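Search this site
Enter keywords
Go

2026-05-11
By Saadet Erdem

Let the kids stock the shelves

I help out with the robotics club at our high school, and every season I have the same friendly argument with other mentors. They want a challenge that looks good from the bleachers — flinging balls, climbing poles, lots of noise. I want groceries.
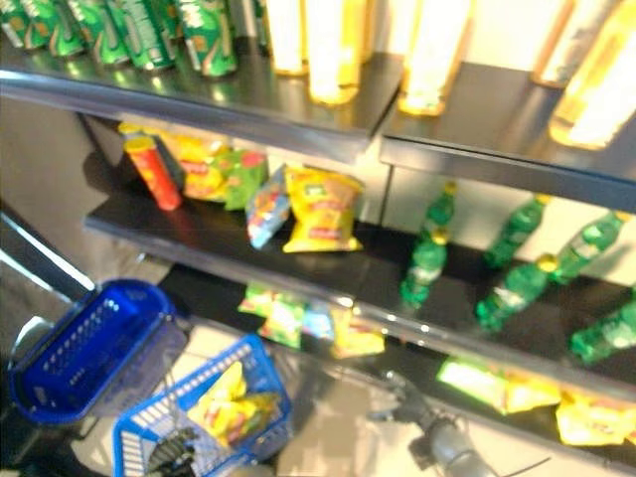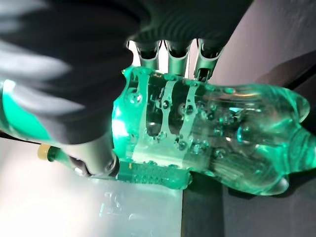
Our students call their project Bovia, and the job is dull to describe: chips and drinks, shelves and baskets, one item at a time. I think it's the best thing we've ever given them! A chip bag crumples differently every time you grab it. Bottles roll. Clear plastic does strange things to a camera, and Doğukan Güler (Grade 11, stubborn as a mule) gave up most of his lunch hours in September to that one problem.

People tell me it's too hard for teenagers. Well, we have four students on the gripper and three on the software, and they argue like an old married couple, and they learn more from one dropped drink than from any worksheet I could hand out. They also know what a shop shelf is. Nobody had to read a rule book to see the point.

The other complaint is money, and that one's fair. We raised around $3000 and it went fast. But a flashy competition robot costs plenty too, and half of it ends up in a cupboard by summer. Groceries you can buy again next year.

So if your club is picking a project, please think about something boring. Songül Avcı, who runs our software group, wants to try folding towels next. I've already said yes.

Related
Catinca Ghiță: My first year as a club mentor
What we spent on Bovia
Should robotics count as a science credit?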